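Come drive our robot arm (paid, part time, starts in March)

Posted 21 February 2026 by Asger Lykkegaard, Coltia, Drurnstead office

Hi! I run the small teaching group at Coltia, and I'm looking for people to steer a robot arm by remote control for a few weeks. You don't need to be an engineer. You don't need to have touched a robot before. If you can sit still, keep your eyes on your work and be patient with a gripper that has much less feel than your own hand, I'd love to hear from you.

We want the arm to learn how to handle blocks in a bin, and it learns from watching people do it. So you sit at the desk with a hand controller, you move the arm, you pick a block and set it down where the task card says, and the computer saves every move you made. Then you do it again. And again! I won't pretend it isn't repetitive, but most people I've worked with get oddly fond of it by the second shift. 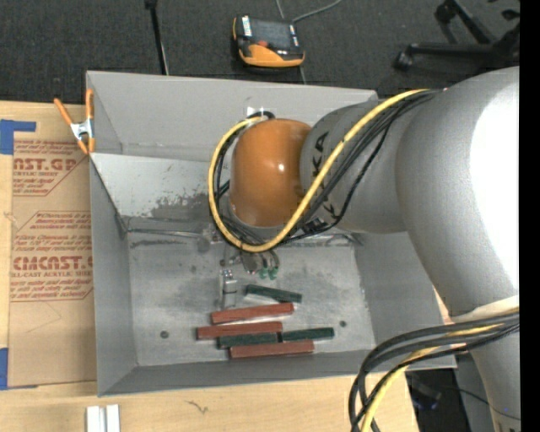
We've got 4 spots open. A shift is three hours with a proper break in the middle, and I'd like you to do 9 shifts in all, spread over March however suits you (mornings or afternoons, we're easy). The first shift is all training and it's paid like the rest. Bent Kárason will sit next to you the whole time, show you where the stop button is, and let you make a mess of things until the controls stop feeling backwards. They will feel backwards. Mine did for two days.

A few things I care about when I look at people's runs. I like slow and smooth better than fast. If a block slips, keep going and pick it up again, please don't toss the run, because those recoveries are some of the most useful stuff we get. And if you're tired, say so and go get coffee. Tired driving teaches the arm tired driving, and then poor Preben has to dig through the files and pull it all out again.

Who can apply: anyone 18 or older who can get to our Drurnstead office on their own and is OK with reading short task cards in English. Left-handed people, please apply, we have very few of you in the data so far. Gamers and crane operators are welcome, and so are people who knit (I mean it, one of our best drivers last time was a knitter). Glasses are fine. If you get motion sick looking at screens, tell me and we'll set you up facing the arm instead.
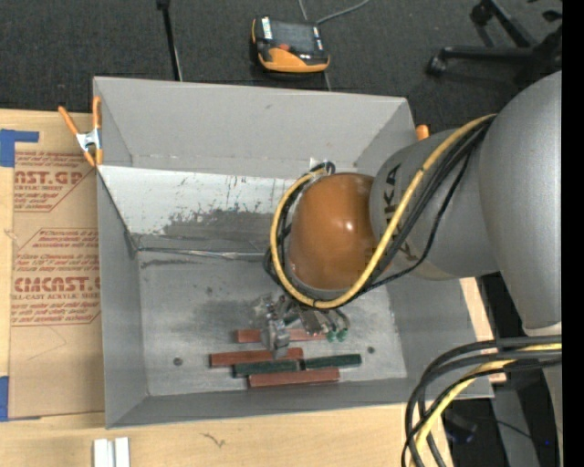

Pay is $17 an hour, plus a $60 bonus if you finish all your shifts. Parking is free behind the building. There's a microwave and a fridge, and the coffee is decent now that Jerome Bañez picks the beans.

We record the arm's movements, the controller and video of the work table. We don't record your face or your voice. You'll get a two-page form to read before you start, and you can quit whenever you like and keep the pay for the hours you've done.

To apply, send me a short email with your name, which hand you use, and which times of day work for you. No résumé needed. A line or two about something fiddly you like doing with your hands would be great, just so I have something to ask you when we talk. I'll call everyone back, even if it's a no.

Questions about the building, ramps, elevators and so on can go to Bjartur Holst at the front desk, who knows all of that a lot better than I do.

Asger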